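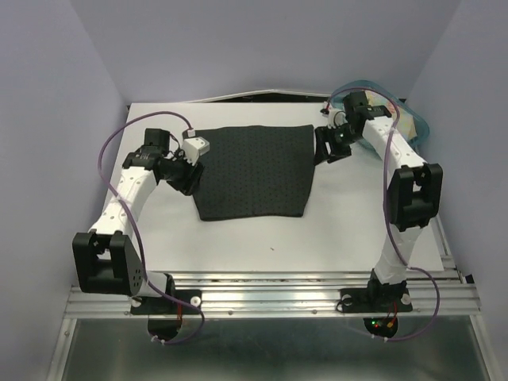

Quick one before the day gets away from us. Fletier has put a date on the end of the old Muneria job scheduler, and it's sooner than most shops were planning for. Support for Muneria 11 stops at the end of June. After that no fixes, no phone line, no security patches unless you're already on the paid extension.

The notice went out to account contacts early this morning, then showed up on the customer portal a little before noon. If you didn't get the email, check who is listed as the contact on your license. A lot of those addresses belong to people who changed jobs years ago.

What it covers: the scheduler itself, the console, and the small agent that runs on each server. The reporting add-on is on its own calendar and isn't touched by this. Same goes for the file transfer module, at least for now. Fletier says a separate notice is coming on that one but wouldn't give us a month.

**What replaces it**

The new release is called Padilla. Same product underneath, mostly, with a new console and a rewritten agent. Fletier has been shipping it to new customers since last fall, so it's not a first release, and the early complaints about slow logins look to be fixed in the current build.

Existing job definitions carry over. Calendars too. What doesn't carry over is anything built with the old exit scripts, the little hooks that ran before and after a job. Those have to be redone as what Padilla calls steps. For a shop with a handful of them, an afternoon. For a shop that has been piling them up since the product was green-screen only, that's the whole project.

There is a converter. It reads the old scripts, makes a first try at the steps and writes a log of whatever it couldn't figure out. We ran it on a test copy with a pretty ordinary mix of nightly jobs. It handled the plain ones fine. It gave up on anything that called out to a second script, and it quietly dropped comments, so keep the originals somewhere safe. Fletier knows about the comments and says a fix is on the list.

**The 60 day window**

Customers who move before support ends get 60 days of running both versions side by side on one license. That part is new, and it's the bit we'd pay attention to. Under the old terms you had to buy a second license to run in parallel, even for a test box, and plenty of people just cut over on a weekend and hoped.

The clock starts when you activate the Padilla key, not when you install. So install early, get the agents out, sort the firewall rules, and hold off on the key until you are realy ready to compare runs. You can't pause it once it starts. We asked.

Two things that will trip people up:

- Padilla agents use a different port than the old ones. Both can sit on the same server, but the new port has to be open in both directions.
- Alert emails are off by default after the upgrade. Every one of them. Turn them back on before the first night run or you'll find out about failures from your users.
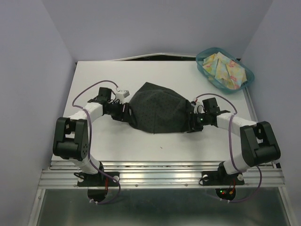

*Two arms, one dark cloth held between the grippers.*

**Hosted customers**

If you're hosted at Skatness the move gets done for you, starting with the smaller accounts. Skatness says each customer will get a change notice with a time slot and can push it back once. Not twice. Slots are overnight only, and the console will be down for the whole of it, though jobs already in the queue should keep running.

Custom exit scripts are still on you, hosted or not. Skatness will run the converter and send over the log, and that's where their part ends. They'll quote for the rewrite if you ask, price depending on what turns up in the log.

One detail buried pretty far down in the hosting notice - saved job history won't be moved to the new system. It gets exported to a plain file and left in your download area. Auditors tend to want that stuff, so pull a copy down and put it wherever you keep such things. The notice doesn't say how long the file stays up.

**Price**

No change to the base license for anyone with current maintenance. The new console includes the dashboard that used to be extra, so a few customers will come out slightly ahead. If your maintenance has lapsed it's a different story, you'd be buying in again as a new customer, and Fletier isn't publishing a number for that. Call your rep.

The paid extension for Muneria 11 is still on offer but only covers security fixes and only if you sign up before the cutoff. It doesn't include help with new operating system versions. So if you have an OS upgrade penciled in for this year, the extension probably won't do you much good.

**What we don't know yet**

Whether the old agent will keep talking to the new console after support ends. It does today, in a sort of limited mode where you can see jobs but not change them. Fletier's notice calls this "transitional" and leaves it there. Shops with servers that can't be touched for one reason or another will want a better answer than that, and so do we.

Also unclear: the mobile app. It works with the old console and isn't mentioned anywhere in the Padilla documents we've seen. We've sent a question over and will update this when something comes back.

**For now**

Get a count of your exit scripts. That one number tells you whether this is a small job or a big one, and the export tool in the old console will list them under Utilities, then Hooks. Check the contact email on your license. And if you've got a maintenance renewal coming up between now and June, don't let it slide.

Fletier is running an open call on the upgrade at 2 pm Eastern later this month, sign-up through the customer portal. It'll be recorded. Questions can be sent in ahead of time, and the form is already open.

Update: the portal page was throwing a login error for part of the afternoon. Seems to be back now. If you still can't get in, clear the saved password and try agian.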